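Kitchen Tips > Planning and Budget

Before you buy a kitchen arm: measure first, pay later

By Kelly Holroyd

Many readers wrote to me after the October page about small kitchens, and a good part of the letters had the same question. They want to put a robot arm in the kitchen, and they ask which one to buy. I think this is the second question. The first one is what you want it to do, and if your kitchen permits it.

I made the plan for my own kitchen last winter, and I made some mistakes with it, so I can share what I would do differently.

Start with one task. Write it on paper in one sentence. Mine was "open the oven and close it again." My mother lives with us and she has weak wrists, and the oven door is the thing she complains about most. When I wrote also "unload the dishwasher, wipe the counter, bring the plates," the price on every offer went up very fast and the sellers began to speak about a second arm.

Measure the door when it is open. I measured my oven closed, which was a silly thing to do. A door with the hinge at the bottom comes out far into the room, and the arm must have its base somewhere that the door does not hit. Open the door completely, put tape on the floor where its edge ends, and leave the tape for a few days. You will see very soon where people walk. Then mark a square for the base with another color of tape.

Look at the height too. An oven that is built into a tall cabinet is easier for an arm to reach than one under the counter, but often there is a microwave over it, and you will perhaps want both. Ask the seller for the reach at both heights, with the base in the place you have marked. The reach in the brochure is normally with the arm fully stretched, and a stretched arm can carry less.

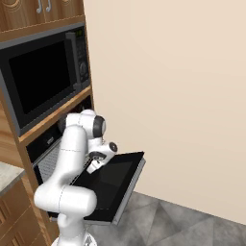
Ask for a simulation before you sign anything. This is my best advice on this page. You send your drawing with the measures, and they build your kitchen in the computer and let the arm do the task there. Altolport did this for me for a small fee and took the fee off the final bill. Sequeira wanted a deposit of $1,000 first, and it did not come back if I said no. Read this part of the paper slowly.

When you get the simulation, ask to see it from more than one side. Check the elbow of the arm and not only the hand. In my first plan the hand did everything well, but the elbow was standing exactly where we pass to the pantry.

Now the money. I divided my budget in two lists, what I pay once and what I pay every year.

Once:
- the arm and the gripper (ask if the gripper is included, with Brustlow it was not)
- the base and fixing it to the floor. Tile needs a special drill and more time
- an electrical outlet on its own circuit
- the installation day

Every year:
- the service contract
- new finger pads for the gripper
- software, if it is not free after the first year

The base and the outlet together cost me $2,000, and I had written zero for them. If your floor is tile, ask the tile person to come before the robot person. I had to replace 2 tiles and it was lucky that I still kept a box of them in the garage.

Ask about heat. The hand comes near to a hot door and sometimes to a hot rack. Each maker gives a limit for the fingers, and for some of them it is lower than I expected. Get this number in writing. Boretti sent me theirs by email the same afternoon, others needed three reminders.

Think about the handle. A straight bar is simple for most grippers. Small hooks and round knobs are more difficult, and changing the handles on a few cabinet doors is much cheaper than buying a better hand.

Last thing, the warranty. I would not accept less than 5 years on the joints. Two years on the electronics is common and I could not get more from anyone. Keep all the papers in a plastic sleeve inside a cabinet door near the arm, so the service person finds them also when you are at work.

If you have already bought one and something in your plan went wrong, please write to me. I am collecting these for a second page.

Related tips
- How to draw your kitchen to scale with squared paper
- Cleaning an oven door without scratching the glass
- What to ask the electrician before he starts
- Small kitchens: where the doors open and who is standing there
- Matching old floor tiles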